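Home Entries Workshop Index Contact

5 min read

February 8, 2026

Spent the morning on the hinge-side draft problem in the back hall and got further than I expected, though the result is mostly a list of measurements and a change of mind.

The hall door has leaked air since September. I had put it down to the sweep at the bottom, replaced the sweep with a Nulley brush strip, and saw no change on cold mornings. Today I went over the perimeter with an incense stick, starting at the threshold and working clockwise. The smoke stayed vertical along the whole of the bottom edge. It bent inward at the top hinge and again at the latch, with the latch much the worse of the two. So the sweep was never the fault, and the old one was probably fine. It is in the box under the bench if I want it back.

With the door closed and latched I could move the leaf toward the stop by pushing on it with one hand. That movement is the leak. The latch bolt drops into the strike plate with slack behind it, so the leaf rests short of the weatherstrip and the foam never compresses. A strip of paper closed in the gap at latch height pulled out with no resistance. The same strip at the middle hinge tore.

There are two usual corrections. One is a thicker weatherstrip, which takes up the slack but makes the door hard to latch and loads the hinge side where there is already contact. The other is to move the strike toward the stop. I decided on the second and then spent a while finding out whether the lever set would allow it, given that the spindle has some play of its own.
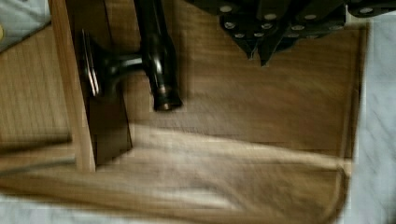 Mio Nomura wrote back before lunch that I should leave the strike alone until the hinge screws have been checked, as a top hinge that has pulled out of the jamb will tip the leaf and produce exactly this kind of gap at the latch. Mio's view is that moving the strike first hides the sag for a year and then it all has to be done again.

I had not considered it, and it fits the smoke at the top hinge. I backed out the upper screws. Two of them turned without biting. They were short, and the holes had gone soft, with brown dust on the threads. I plugged the holes with hardwood slivers and glue, trimmed them flush, and left them to set under a clamp block. The long replacements are Kuroda, bought for the shed and never used. They should reach the stud behind the jamb.

Ran the hall logger through the spreadsheet while the glue cured. It has 3,607 readings in it at this point, taken at 10 minute intervals, with one gap where the battery contacts had corroded. The overnight drop in the hall is steeper than in the kitchen on windy nights and nearly the same on still ones. That is what one would expect from infiltration and would not be expected from poor insulation in the wall, so I am taking the wall off the list for now. The Mevmont quote for blown-in fill was 600 and I am glad I sat on it.

Drove the long screws at four. The first went in straight and pulled the hinge leaf back against the jamb with a visible closing of the gap above the door. The second wandered and I took it out and redrilled with a narrower bit. The reveal along the head is more even than it was, still a little wide at the latch corner.

Paper test again at latch height: light drag, no tear. Better, and short of where it should be. The strike will have to move after all, by less than I had planned. I filed the front edge of the opening a few strokes and stopped there for lack of light.

Still to do:
– finish filing the strike, test with paper at three heights
– graphite in the latch, no oil
– ask Rurnix whether the foam strip is sold by the meter or only in the kit
– repeat the smoke test on the next windy day, same starting point, same direction

Soup for supper. Logger is back on its shelf with new contacts – first reading saved at 7:40.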